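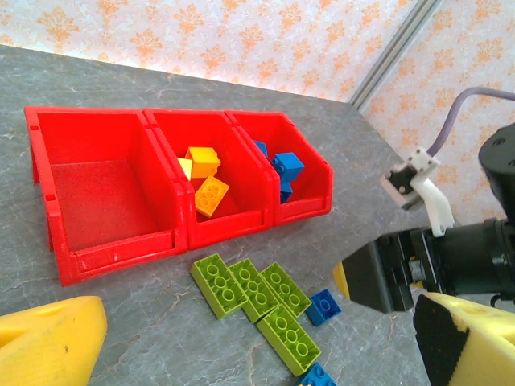
Sort cell on bench 2 – what happens to our hours?

Started by kitting_mel
Jan 19, 2025

Ok so for those not on the Friday call. The arm is doing brick sorting by colour into the red bins from now on, day shift first, arvo shift from September if the numbers hold up. Meenakshi Salian says no one loses hours. Didnt say what we'd be doing with them though.

Anyone at the Nutov site had this already? What changed for you lot?

boxcutter16
We've had one since last winter. Changed less than they told us. You stop sorting and start minding. Clearing jams, topping up, swapping bins, writing down every stop on a sheet that gets read by I dont know who. My wrists are better, I'll give it that. Brain's worse.

kitting_mel
minding how many at once?

boxcutter16
One at first. Two now. There's talk of three and that's where I'd dig in if I were you. Get the ratio in writing before it goes live.

Tolley_R
Bit dramatic. I did hand sorting for the Urkwood sets, 3,493 pieces in a shift was my best and I couldnt close my hand that night. Anyone who misses that can have my old stool. Let the thing do it.

PaintShopDeb
Good for you Tolley but you moved to dispatch, you're not the one standing there. I'm on the bench. Yellow and orange go in the same bin, blue in the next, and it's fine when they're spread out. When the greens end up overlapping in a heap I reach in and fan them out. So is that sorting or is that minding? Because minding is a grade lower on the new sheet.

Tolley_R
Wait, its a lower grade? Ok that I didn't know. Thats rubbish.

PaintShopDeb
Yep. Page 4.

K_maintenance
Couple of things from my side. Please STOP reaching in while it's live, Deb. Hit pause first, wait for the light, then move your bricks. Takes 30 seconds and I know it wrecks your rate but I'd sooner argue about the rate. Also foam on the fingers is a wear part – if its tearing tell me, don't tape it.

PaintShopDeb
I'd pause if the pause didn't count as a stop against my name

K_maintenance
Fair. Will raise it. The log should split operator pauses from faults, Kamath set theirs up that way and it wasn't hard.

boxcutter16
^ this. Ours lumps them together, every 1,000 picks you get a report and it looks like you've been asleep.

kitting_mel
Right, so for Tuesday's meeting I've got: ratio in writing, grade on page 4, pauses logged separate. Padmavathi Joseph is chairing and she does listen if you send it ahead. Anything else?

Tolley_R
Training. Proper training, not a pdf

PaintShopDeb
And stools. They took the stools when the arm went in. Still want mine back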